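Back Bench Walkaround — Prilleck repair shop, Thursday, before opening

I did this one with a coffee in one hand, so forgive the handwriting I had to type up later!
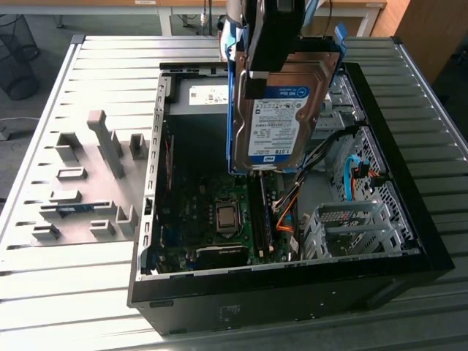 Mereana Gilchrist wanted comments with every item this time and not just check marks, so comments she gets.

1. Exits and aisles clear. OK
Back door opens all the way. Somebody had parked the Cosgrove delivery boxes in front of it again (I moved them to the stockroom, my back says hello).

2. Fire extinguishers. OK, one note
Both gauges in the green, pins in place. The tag by the front counter is so faded I had to tilt it at the window to read it. New tag, please.

3. Power strips and cords. FAIL
The strip under the sink-side shelf is plugged into another strip. I unplugged it and put tape over it — please don't peel the tape off. We need a proper wall outlet there, and I'll call Firnano for a price.

4. Grounding straps and mats. OK
Tested all 9 straps and every one passed. The one with the chewed-looking clip still works, but I'd swap it before May.

5. Shelving. OK with comment
The top shelf is rated for 100 pounds and I'd say we're flirting with it. Anything over 40 pounds goes on the bottom, and yes, that includes the old monitors!

6. First aid kit. FAIL
Down to 5 bandages and no burn gel at all. Simão Salgado is picking up a refill on his way in.

7. Vent fan. OK
The Vadent fan is loud but it pulls fine — a strip of tissue sticks right to the grille.

8. Floor. OK
Mat by the door curls up at one corner. I flipped it over, and I'll look again next round.

Items 3 and 6 stay open until I've seen them fixed myself.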